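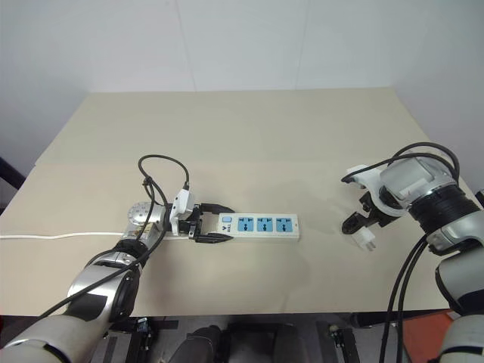 Tonton wrote that a power strip should never be left to slide around on a desk, and I have been thinking about that ever since, so I hope somebody can help me do it properly. I have a small white strip, three outlets in a row with a square switch at one end, and it lives on the table where I sew and pay bills. Every time I pull a plug the whole thing comes along with it. I'd like it to stay put, but I rent, the table belongs to the apartment, and I can't drill into it. Is double-sided tape all right? And does it matter which way the switch faces? I'm left-handed, if that makes any difference, and I mostly use it for a lamp, a little radio and the sewing machine.
Posted by Laltier

Nitel
Hello Laltier, and what a nice thing to be asked, I went through all this last August when I moved my own desk! Tape is fine on a smooth top, but please don't use the thick foam kind on a table that isn't yours. I did, and I spent a whole evening with a hair dryer and an old library card getting it off. The removable strips sold for hanging pictures are much kinder. Put one near each end, on the flat part of the underside, and keep them off any label, vents or screws — you may want to read that label one day. Wipe the table and the strip with a barely damp cloth first (unplugged, of course), let both dry, and press down for as long as the package tells you.

As for the switch, put it on whichever side you reach from. For you I'd say the left, like so:

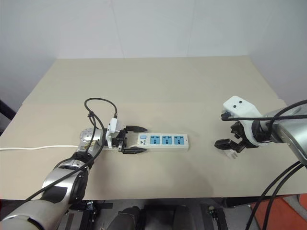

Three outlets in a row, switch and cord at the left end.

Leave some slack in the cord before you stick anything down, and when you pull a plug, hold the strip with your other hand anyway. The tape is there for the small tugs. Also have a look at the rating on the back before you add anything else. My old one said 2000 watts, which sounded like plenty until my sister came to stay and plugged in her heater. Heaters go straight into the wall in my house now.

Tiongson
just use velcro. had mine on for 6 years

Laltier
Thank you both so much! I went with the picture-hanging strips and put the switch on the left, and it already feels much handier — I hadn't noticed how often I was reaching across my fabric to turn the lamp off. Nitel, I checked the label too, and the lamp, radio and machine together come nowhere near the limit. I may try the velcro if these let go in the summer heat.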